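Flarkville's night bus is coming back, and I may have cheered out loud

12 comments
Share

So the 60 is coming back! I've been going on about this bus to anyone who'll stand still long enough, and last night, a little after nine, the town council voted to bring back the late run between downtown Flarkville and Stillach starting in July. It'll leave the depot at 10:40 and again at 11:55, six nights a week, and it will stop at the hospital, the Berge Street shops and the old mill before it heads out over the ridge.

If you moved here recently you may not know we ever had one. We did, for years, and it was the bus you took home from a movie or a late shift, with the heater that only worked on the left side and that one seat by the back door everybody fought over. Then it got cut, first down to weekends and then altogether, and people who work evenings have been getting home however they can. I did a stretch of closing shifts myself back when I waited tables, and I remember standing outside the restaurant doing the math on whether a cab would eat up my tips. It usually did.

The vote was closer than I thought it would be. I got there early (I brought a sandwich, which was smart, as the parking item ahead of us ran an hour and ten minutes) and the room filled up until people were standing along the wall by the coat hooks. A lot of them were hospital workers still in their scrubs. The petition had 1525 signatures on it by the time it was handed in, and the clerk read that number out loud and got a round of applause, and then we all got told not to applaud.

Gaurav Kushwaha spoke for the petition. He cooks at Bistari, the Nepali place on Berge Street, and he's the one who started collecting names last winter with a clipboard next to the register. He told the council he walks home to Stillach three nights a week after closing, a little over an hour each way you slice it, and that the shoulder on the ridge road disappears for the last mile. "I like walking," he said. "I don't like walking there." He got a laugh, and then the room went pretty quiet.

The arguments against were mostly about money, and I don't want to pretend they were silly. The late run will cost the town $260 a night once you add in the driver, the fuel and keeping the depot open. One council member wanted to wait until the fall budget and see where things stood. Another asked if a smaller van could do the job, and the transit manager said she'd looked into it, but the vans are all booked for dial-a-ride until ten and would need a second crew anyway. There was also a long back and forth about whether the bus should go past the high school. It won't, at least for now.

What seemed to swing it was the trial period. The council is paying for six months and will look at the numbers after that. The target is 2000 rides a month, counting both directions, and if we hit it the route goes into the regular budget. I've been doing that sum on the backs of envelopes all morning and I think we can get there, especially when the hospital's evening shift starts using it, but it's going to take people riding the thing and telling their friends. So ride it! Go out for dinner and stay for dessert.

Fares will be the same as daytime, and your monthly pass will work, which was a question I got from three different people in the parking lot. Transfers from the crosstown bus are good too, as long as you're on board within ninety minutes. The printed schedules should be at the library and the depot by the end of June. The last stop in Stillach is at the fire station, same as before, and the driver can let you off between stops after eleven if it's safe to pull over. You just have to ask a block or so ahead.

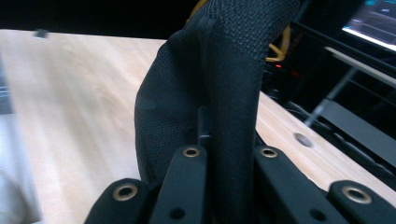

There are still some loose ends. The shelter at the mill lost its bench and most of its roof in the ice storm, and no one on the council would promise a date for fixing it, so plan on an umbrella there. The transit office is also short two drivers for evenings. They're hiring now and they'll pay for your license training, and the manager asked me (well, asked the room, but she was looking my way) to spread the word. Applications are at the depot window until four in the afternoon.

I caught up with Gaurav on the steps afterward while he was trying to call his mother. He had a shift to get back to and somebody was giving him a ride, so I only got a minute. He said he plans to be on the very first 11:55 and that he's bringing momos for the driver, provided the driver is allowed to eat on the job. I asked the transit office about that this morning and they're going to check.

The council takes up the high school stop again at its next meeting, along with the stop sign at Berge and Third that we've all been mad about since spring. Public comment is at seven, and you have to sign up at the door before it starts. I'll be there with another sandwich.

12 comments
41 shares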